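The Case for Keeping the Toy Library on Main Street
28 January 2018 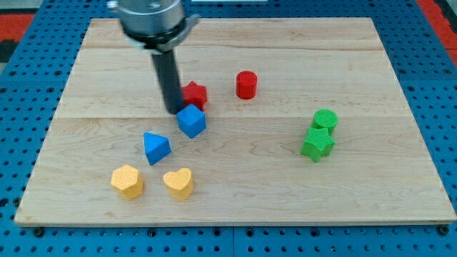
The Town of Clandaslow will shortly decide whether its toy library should remain in the former post office or be absorbed into the regional leisure centre at Wirnolthorpe. The consultation paper presents this as a question of floor space. It is the view of this column that the matter is larger than that, and that the proposal should be declined in its present form.

A toy library is a lending service. Families borrow puzzles, building sets, ride-on vehicles and games for a fixed term and return them for the next household. The Clandaslow collection has 3643 catalogued items and is open 38 weeks of the year. Its annual membership fee is $53, with a reduced rate on application. By any ordinary measure of municipal expenditure it is a modest undertaking.

The case for relocation was set out in July by the consulting firm Raststead. Its report notes, correctly, that the post office building requires a new roof and that its washrooms do not meet current accessibility standards. It further observes that the leisure centre has unused storage on its lower level. From these facts the report proceeds to recommend closure of the Main Street premises, and it is at this point that the reasoning becomes thin.

Wirnolthorpe is a drive of half an hour in good conditions. There is no direct bus. A parent with a stroller, a toddler and a bag of borrowed toys cannot reasonably be expected to make that journey in winter, and many will simply let their memberships lapse. The report allots one paragraph to transportation and assumes that present borrowing levels will be maintained. No basis for that assumption is given.

The second difficulty concerns the character of the service. Josefien Aerts, who coordinated the library through its first decade, wrote in her submission to council that "the lending desk is where new parents in this town learn one another's names." Storage on a lower level, with collection by appointment, would preserve the inventory and dispense with the desk. The two should not be treated as equivalent.

It must be acknowledged that the opposing argument has merit. Councillor Man-sik Heo has stated that the town cannot maintain every older building indefinitely, and that money spent on a roof is money withheld from the arena and the road program. Those are legitimate concerns. They would be better answered by an examination of shared tenancy, which the report does not consider. The Yang Street seniors' centre has been seeking a ground-floor room for 5 years, and a joint lease would divide the capital cost between two services whose hours scarcely overlap.

Council is therefore urged to defer its decision, to obtain a costed estimate for shared use of the post office building, and to survey current members on how they travel to it. Written submissions may be left with the town clerk until the close of the consultation period.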